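Bredard 29 Cargo E-Bike

Julián Bermúdez designed the Bredard 29 after his third bus pass went through the wash, and it rides like a bike built by a man with a grudge. The 767 Wh battery sits low, behind the seat tube, where it can't tip you over at stop signs. The rear rack takes 200 pounds, or two children who have agreed to a truce.

Motor: 1000 W peak, rear hub
Brakes: hydraulic disc, front and rear
Colors: green, darker green
Kickstand: included, and stubborn

Throttle works from a standstill. Pedals are also provided, for appearances.

Orders placed by Sunday ship in August. The box is large and the assembly manual is short, so clear the hallway and find a 5 mm hex key before you cut the straps.

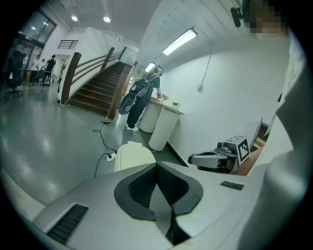 Fenders are sold separately, as is the bell.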